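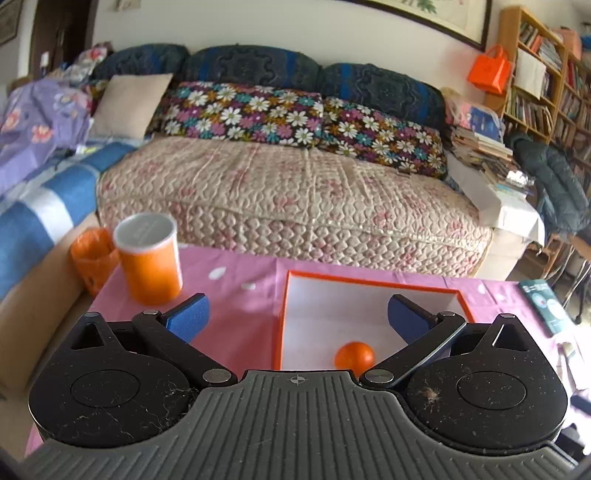
What is the Gomley open day?

It is a working demonstration of the hand-held grippers used at Gomley to record household tasks for robot training. Visitors see operators record tasks, see the recordings checked and replayed on a fixed arm, and can try a gripper themselves. It is held once a year, in May, and runs from 10 a.m. to 4 p.m.

Where do I go when I arrive?

Use the Seslow entrance at the rear of the building. The front entrance is badge-only. Sign in at the desk, take a visitor sticker and wait for the next group. Groups leave every half hour, with the last one at 3 p.m. If you arrive between groups you can look at the parts table in the hallway, where a gripper is laid out in pieces.

Do I need to book?

Yes. There are 77 places and they are assigned by time slot. If you can't come, cancel with the link in your confirmation so the place goes back on the list. We do not keep a waiting list on the day.

What will I see?

The tour has three stops and takes 86 minutes.

Stop 1, recording. An operator works at a table with everyday objects such as a ball, a cup and a shallow box. Each task is repeated with the objects moved between takes. You may stand behind the operator but please don't talk during a take.

Stop 2, review. Takes are played back on a monitor, trimmed at both ends and marked as kept or rejected. The reviewer will explain the rejection codes. Most rejects come from the object leaving the view or from the operator's free hand entering it.

Stop 3, replay. A fixed arm named Alcantara runs a policy trained on earlier recordings. It runs behind a guard. Stay on your side of the yellow line while the lamp is lit.

Why use a hand-held gripper instead of driving the arm directly?

Speed and cost. A person holding the gripper can record a short pick-and-place task in a few seconds. The same task driven remotely on the arm takes several times longer, and the arm can't easily be carried into someone's living room.

What are the fingers made of?

The finger pads are foam, mounted on two linkage arms that pivot on metal pins. Foam gives a little when it closes on an object, so the operator doesn't have to line up the grasp exactly. Pads wear at the tips and are treated as a consumable. Replacement means pulling off the old pad and pressing on a new one.

How many recordings do you have?

The tabletop set held 1,948 kept takes at the last count. The target for the set is 4,000. Rejected takes are stored separately and are not part of either figure.

Can I try it?

Yes, after Stop 3. There is one gripper for visitors and each person gets two attempts at placing a ball in a box. Visitor attempts are not recorded unless you sign the consent form at the desk. Signing is optional and does not affect your turn.

Does the arm always succeed?

No. Expect it to miss a grasp at least once during the demonstration. Small round objects are the hardest of the current tasks, as they roll when one finger touches before the other. The operator will reset the object and start the run again. We don't swap in a prerecorded video when this happens.

What is Zollel?

Zollel is the review software used at Stop 2. It was written in-house and is not available for download. The file format is documented, and a printed copy of the format notes is at the sign-in desk.

Can I take photos?

Photos are fine at Stops 1 and 3. Please don't photograph the monitors at Stop 2. No flash anywhere on the tour. It upsets the exposure on the recording cameras and the take has to be thrown out.

Can children come?

Children aged eight and up can come with an adult. Each child needs a booked place. The visitor gripper is sized for an adult hand and smaller children may find the trigger stiff.

Is the route accessible?

All three stops are on the ground floor. The door to Stop 2 is narrow, so tell us when you book if you use a wheelchair and we will bring you in through the side corridor.

Is there parking?

Street parking only. The loading bay at the Seslow entrance has to stay clear all day.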